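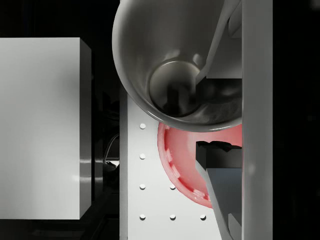 A stockpot is a deep, straight-sided cooking vessel used for preparing stock, soup and other foods that require a large volume of liquid. Its height is usually equal to or slightly greater than its diameter, a proportion that limits the exposed surface and slows evaporation during long simmering. Large metal pots in general share a few features regardless of their exact proportions: smooth gray walls, a round base and a curved rim. The rim stiffens the opening against denting and gives the lid a surface to rest on. In thin-walled vessels it is often rolled outward, while heavier ones may have a plain cut edge that has been ground smooth.

Materials

Stainless steel is the most common material in current production. It resists acids and salt and can be scoured without damage, but it conducts heat poorly. Makers compensate by bonding a disk of aluminum or copper to the underside of the base, usually under a thin outer layer of steel. Plain aluminum is lighter and heats more evenly, but it reacts with acidic foods such as tomatoes and may discolor pale sauces. Enameled steel is inexpensive and does not react with food as long as the coating is whole. Copper stockpots, normally lined with tin or steel, are now rare outside specialty kitchens.

Forming

Most stockpots are made by deep drawing, in which a flat metal blank is pressed through a die in one or more stages. Very deep vessels need intermediate annealing, since the metal hardens as it is worked. Spinning, in which a rotating blank is forced over a form, is used for small production runs. The Onix works, directed by Čestmír Kuruc, kept spinning for its tallest models and moved the rest to drawn blanks. The Nadska line, sold mainly to hotels, was welded from rolled sheet — a method that leaves a vertical seam on the wall.

Heating behavior

Water at sea level boils at 100 °C. One liter of it has a mass of nearly 1,000 grams at room temperature; the handbook by Nicanor Villalba uses 997 grams for filling calculations. Stock is normally held below the boil, because vigorous movement breaks up solids and clouds the liquid. Full pots cool slowly, and the contents are commonly divided among shallow containers before refrigeration.

Variants

The pasta pot has a perforated insert that lifts out for draining. The rondeau is wide and shallow, and is used for braising. Some institutional models have a spigot near the base — the Fiadzo pattern is one — so that clear liquid can be drawn off from beneath the surface fat.

See also: Dutch oven; Saucepan; Steam kettle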